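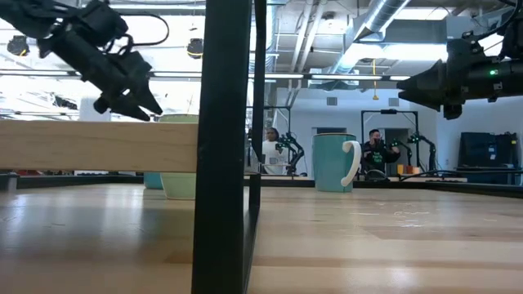

Illivura schrieb:
Mich stört an dem Ergebnis vor allem die Trennung der Daten. Wenn Trainings- und Testepisoden vom selben Tisch mit denselben Bechern stammen, misst ihr Wiedererkennen und keine Generalisierung.

Dodard schrieb:
Die Episoden sind nach Objekten getrennt. Kein Becher aus dem Test kommt im Training vor. Insgesamt sind es 3.431 Episoden, davon 300 für den Test. Der Tisch ist allerdings derselbe, da hast du recht.

Primberg_77 schrieb:
Wie viele Demonstrationen braucht man pro Aufgabe, bis die Kurve abflacht?

Dodard schrieb:
Beim Umsetzen auf das Regalbrett ab 400. Darunter bleibt der zweite Arm oft stehen und wartet auf eine Übergabe, die nicht kommt. Noch eine Ansicht vom selben Aufbau: 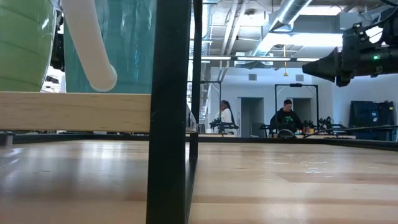
Aufbau mit Regalbrett, im Vordergrund die Pfosten

Illivura schrieb:
Der vordere Pfosten geht durch das ganze Bild. Habt ihr geprüft, ob das Modell die Position daran abliest? Bei uns ist die Erfolgsrate eingebrochen, als wir die Kamera um eine Handbreit verschoben haben.

Dodard schrieb:
Nur mit künstlich verschobenen Bildausschnitten, nicht mit versetzter Kamera. Der Verlust war klein.

Primberg_77 schrieb:
Ausschnitte verschieben ändert die Perspektive nicht. Das würde ich so nicht als Beleg nehmen.

riihimäki schrieb:
Sehe ich weniger streng. Für eine feste Zelle reicht das, solange es im Text so steht. Die Version vom Mai sprach noch von „beliebigen Arbeitsplätzen“, das sollte raus.

Dodard schrieb:
Die Formulierung ändere ich. Den Test mit versetzter Kamera nehme ich in die nächste Messreihe auf und stelle die Zahlen dann hier ein.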